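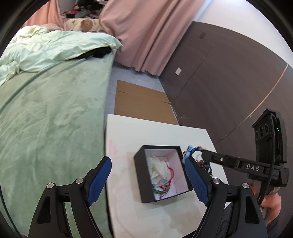 Put the stringy ones in last, one Tullon seller told us, or you will spend the evening picking knots out of your own present. We heard versions of this advice all through the interviews, and it shaped how we came to look at the boxes themselves.

4.2 Soft filling and the order of packing

Small jewelry is a wonderful thing to study from a packing point of view. A bracelet has no fixed shape until it is set down, and even then it may shift the moment its neighbor arrives. In the Bodness collection we logged 462 gift boxes holding two or more bracelets, packed by people at home with whatever filling they liked. Shop-packed boxes, with their slots and pillows, are treated separately in Section 5.

The most common filling was a single crumpled piece of tissue or cloth. We had expected people to spread it flat across the base, and many did, but a large group pushed it to one side and left part of the box bare. Figure 4 gives a good case of this second layout: the white filling takes up the left half of a black square box, a red string bracelet is looped across its right side and lower part, and a dark beaded bracelet rests near the bottom left corner. A light blue braided bracelet is held just above the right rim.

Figure 4. Open gift box with one-sided filling and bracelets of mixed type.

We call this layout the bank, after the word used by our packers in Mollel. A bank gives the eye somewhere to go. Several packers spoke about it with real pleasure, and compared it to arranging fruit or making a bed with the pillows at one end. It also gives string bracelets a rough surface to catch on, so that a loop stays open once it has been laid down – a property that flat, smooth bases lack almost completely.

Bead bracelets behave differently. They are heavier for their size and roll toward the low points of the box, and in our tilt trials (10 per box, lid on) they reached a corner far more often than string or braid did. Packers seem to know this well. Many placed beads in a corner from the start and built the rest of the arrangement from there, and those boxes changed least between packing and opening.

Order was harder to pin down. The advice from Tullon, beads first and string last, was followed in most of the Tomomau boxes but was much weaker in Mollel, where color often came first and the brightest piece was saved for the end. We find this difference delightful, and we do not yet have a full account of it. Box size may play a part: the Mollel boxes were on the whole shallower, and a shallow box leaves little room for one bracelet to lie on top of another.

Braided bracelets deserve a study of their own. They fall between the two other groups in weight and stiffness, and packers handled them in so many ways that our coding scheme had to be revised twice. Of the 3,000 single placements we coded, about 300 involved a braided piece being set down, lifted again and turned before it was left alone. Most of the turning had to do with the knot or clasp, which packers wanted underneath or tucked against the filling. We return to hidden clasps in Section 4.3.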